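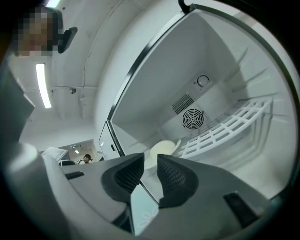

Coaching Racket Sports, Level 2
Session 7: Cues, feedback and the table tennis serve
Tutor: Mieke Groen

Reading before the session: chapter 4 of the course book, and your own notes from the two club visits in March.

1. Where the learner's attention goes

A cue is a short instruction given before or during a movement. An internal cue points at the body: "turn the wrist sooner". An external cue points at an effect: "make the ball bounce twice on their side". Beginners given external cues often settle into a usable serve faster, but this depends on the player, and some adults ask for the internal version because they want to know what the arm is meant to do.

Keep to one cue per block of serves. If you change the cue, say so, and let the player finish the block they are on first.

2. How often to give feedback

Most new coaches talk after every ball. Try commenting after every fifth serve instead and note what changes. The player has to judge the serve without you -- did it go long, was there any spin -- and that judgement is what they will need in a match.

In the Tikimstead practice log we used last year, one junior hit 538 serves over seven evenings. Feedback was cut back from the third evening. Her accuracy dropped that night and the next, then came back above where it had started. One player proves very little, so treat the log as a prompt for discussion.

3. Blocked and mixed practice

Blocked: 30 short backspin serves, then 30 long fast ones.
Mixed: the same 60 serves, with the type called out at random.

Blocked practice looks better on the day. Mixed practice tends to hold up better a week later. Use blocked work when the serve is brand new or when the player has lost confidence in it.

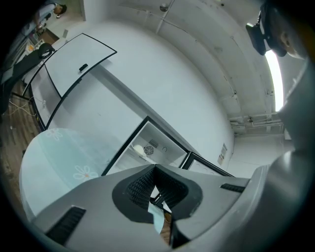 Valentin Tudose objected to this last point in the seminar, saying that his under-elevens got bored with blocked serving long before they got confident, and that he now mixes from the second session on. With small children that is a fair choice. Keep the two serves very different -- one short, one long -- so they can tell them apart.

4. Task for next time

Watch one player serve for ten minutes. Write down every cue the coach gives and mark it I or E. Bring the sheet with you.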